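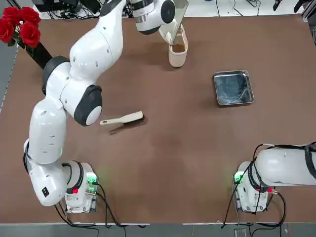
Randuson Dustpan and Brush Set

I've sold dustpans for longer than I care to admit, and this is the one I keep going back to at home. It's a small set meant for tables and worktops – crumbs, pencil shavings, the bits that fall off a bunch of flowers – and it lives in my kitchen drawer next to the tea towels.

The pan is beige plastic with a good wide scoop and a short straight handle. The brush has a long pale handle with a hole in the end, so you can hang it on a hook if your drawers are as full as mine! The bristles are dark, so they don't look grubby after a week of toast.

I'd say it's at its best on a big flat table. Hold the pan with its lip right down on the surface, brush towards it in short strokes, then tip the lot into a bin.
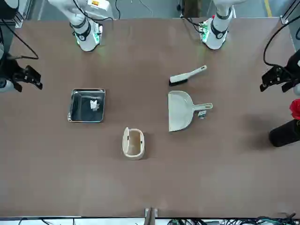 Speaking of bins, lots of you ask for one to go with it, so we now stock the Clodell table bin as well. It's cream, it's small, and the lid is hinged, so you can leave it standing open while you work and flip it down when people come round. It won't hold a family's rubbish (please don't try), but for scraps of paper and tea bags it's lovely.

The Floletti tray is the other thing I'd add. It's square stainless steel with low raised sides, and I use mine for sorting beads and screws, or for anything I don't want rolling off. It does show smudges. A soft cloth sorts that out.

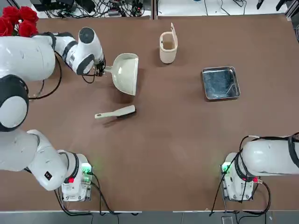 Dustpan, brush, table bin and steel tray. Sold separately.

Details
Brush and pan together: around 700 g
Guarantee: 2 years on the pan and brush
Returns: 21 days, unused please
Care: warm soapy water, dry with the bristles facing down

We're down to our last 20 sets and the next delivery from Yen isn't due until August, so do drop me a line if you'd like one put by.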